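Print this page | E-mail this page

Rust spots at the collar of handled cutlery after dishwashing

Posted 6th November by bore_and_tank

I look after the kitchen at a hall near Adthorpe. Our cutlery is a Bañez set with coloured plastic handles, each joined to the steel by a metal collar. After a wash we are getting small brown spots, mostly where the neck enters the collar and sometimes between the tines. The plain all-steel serving spoons that go through in the same load are nearly clean.

The machine is an under-bench commercial type with a heated rinse. The counter on it reads 3,862 cycles. It was serviced in May and the rinse temperature was within range then. Detergent is Randitz powder, dosed by hand with the scoop that comes in the tub. We don't use rinse aid. The cutlery goes in flat in an open rack, and at the end of the night the rack is usually left in the machine with the door shut until the next morning.

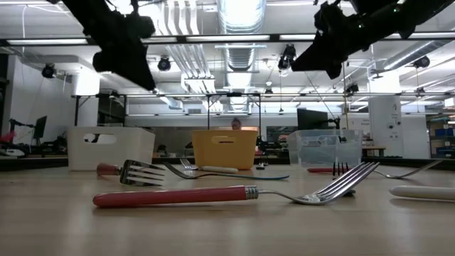 Water is from a bore, with a rain tank as backup. I had the bore tested at the same time as the service. Hardness came back at 266 mg/L as calcium carbonate and conductivity at 1,070 microsiemens per centimetre. I did not get a chloride figure and the lab says it was not on the list I paid for.

What I have tried:

- Wiping the spots off with a damp cloth. Some come off, some leave a grey mark.
- Soaking overnight in diluted bleach. This made it worse, and a couple of knives now have tiny pits.
- A hotter program. No change that I could see.

I would like to know whether this is the steel, the water or the detergent, and whether a softener would fix it. I would also like to avoid replacing the whole set, as the same pattern is hard to find now.

From: passive_layer

Most likely a combination of water and standing time, with the collar acting as a crevice. The grade of steel decides how quickly it shows.

Stainless steel resists corrosion through a thin chromium oxide film on the surface. The film repairs itself when it has oxygen. Chloride attacks it, and it is weakest in places where water sits and oxygen cannot get in, such as a gap between a collar and a neck. Water is drawn into the gap during the wash, the outside dries, and the salts left in the gap become more concentrated. That would explain why your one-piece spoons are in better condition. They have no gap.

On grade: look on the back of the neck for a stamp. 18/10 and 18/8 are the nickel-bearing grades and hold up reasonably well. 18/0 has no added nickel and spots more easily. 13/0 is common for knife blades because it can be hardened, and it is the least resistant of the lot. A magnet will stick firmly to 18/0 and 13/0 and weakly or not at all to the others. It is quite normal for one set to have knives in one grade and forks in another, so test a few of each.

On the bleach: stop using it on anything stainless. Household bleach is sodium hypochlorite and also contains chloride. An overnight soak is about the worst treatment available short of acid. The pits will not come out. Pitted pieces should be retired, as each pit is now its own crevice.

On the softener: it will not fix this. An ion exchange softener swaps calcium and magnesium for sodium. It leaves chloride where it was. At 266 mg/L you would still benefit from one, in that the heating element will scale less and the detergent will work better, but treat that as a separate decision. If the softener is badly set and brine carries over into the rinse, you will have more chloride than you started with.

Conductivity of 1,070 tells you there is a fair amount of dissolved material but not what it is. Hardness accounts for part of it. The remainder could be sodium chloride, bicarbonate, sulphate or a mixture. Ask the lab for chloride on its own; it is a cheap test. Below 50 mg/L I would stop worrying about the water. Over 200 I would look at running the final rinse from the rain tank, provided the tank water is treated to whatever standard your local council requires for a public kitchen.

What I would do now, in order:

1. Take the rack out as soon as the cycle ends. Do not leave it in a closed machine overnight.
2. Tip the rack and shake it, then stand the cutlery handle down in a perforated holder so that water drains away from the collar.
3. Fit rinse aid. Most under-bench machines have a port for it even if the line was never connected.
4. Dry by hand at the collar with a clean cloth if the load is small enough.
5. Get the chloride figure.

For the existing spots, use a cleaner based on oxalic or citric acid made for stainless steel, following the label. Rinse well and dry at once. Try one piece first and check that the coloured handle is not dulled by it. Don't use steel wool. Particles of plain steel break off, lodge in the surface and rust, and you end up with more spots than before.

From: rinse_arm

Check the detergent. I had the same thing at a club in Pamivthorpe and it was undissolved powder sitting in the cutlery. We changed to liquid and it went away. Also your scoop is probably too big for soft water if you ever switch to the tank.

From: second_sitting

Agree with most of the long answer. Some additions on handling, which I think matters more than the chemistry for a hall kitchen.

Soak time before the wash is often overlooked. Food with salt, vinegar, mustard or tomato on it will mark 18/0 within a few hours. If dirty cutlery waits in a tub of water until the end of a function, that water is slowly becoming a salt solution. Either wash during the function or scrape and leave it dry. If you must soak, use fresh water with a little neutral detergent and limit it to 20 minutes.

Keep metals apart. Old baking trays with worn plating, cast iron, and wire racks with the coating gone will all shed rust into the wash water, and it settles on whatever is nearby. Spots of this kind sit on the surface and wipe off. You said some of yours wipe off and some leave a grey mark, so you may have both problems at once. Look at your machine racks as well. If the plastic coating is split at a corner, the wire inside is probably rusting.

Load by type if you can. We use plastic bins at the bench and sort before anything goes near the rack, which keeps the knives away from the forks. Mixed loads nest together, and where two pieces lie flat against each other the water is trapped in the same way as at the collar.

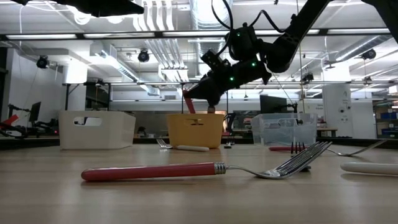

Fork with red handle and ribbed collar; yellow bin at rear.

On handles: moulded plastic over a steel tang expands more than the steel does when heated. After enough cycles the joint loosens slightly and takes in water. You can test for this. Dry the piece fully, leave it on a paper towel with the handle up, and look for a wet patch or a brown drip an hour later. Any piece that drips should be thrown out for hygiene reasons, whatever its appearance. When I did this with our own set I rejected 11 pieces and the rest have been fine. Running the hotter program will only speed this up, so I would go back to the normal one.

Regarding the powder, I would not rule it out. Chlorinated powders are common in commercial products. Read the safety data sheet for the one you have and look for sodium dichloroisocyanurate or similar. If it is listed, there is usually a non-chlorinated version meant for metal and coloured plastics. Weigh a level scoop on kitchen scales and compare it with the dose on the tub, as scoops get swapped between products.

As for replacement, if you do end up buying, one-piece 18/10 costs more per item but has no joint to fail. If you need the coloured handles for keeping sets separate, keep those for the uses that need them and run plain steel for everything else.

Reply posted by bore_and_tank

Thanks. The forks and spoons are stamped 18/0. The knives have no stamp and the magnet holds hard on all of them. The data sheet for the powder does list a chlorine compound, so I have asked the supplier what else they stock. Two of the machine racks have split corners and are now out of use. The rack comes out at the end of the cycle from now on, and there is a note on the door to that effect. I have asked the lab for chloride and will add the figure when I have it.

Print this page | E-mail this page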